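Print this page | E-mail this page

How to divide a table in four parts with tape?

I want to make four zones on our gray table for a sorting activity with children. I use blue masking tape, but my lines come out crooked and the edge is ragged.

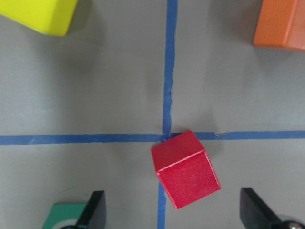

The crossing, with one red wooden cube.

Is there a better method? The table is 170 cm long. Thank you in advance.
Soledad Aguirre

Answer 1
Mark the middle of each side with pencil first. Fix one end, unroll the tape in the air until the other mark, then put it down all in one time. If you press little by little, it makes waves. Cut with scissors, don't tear.

Answer 2
buy better tape

Answer 3
I agree with the first one. Also, please take it off before the November holidays, mine left glue after a long time.

Print this page | E-mail this page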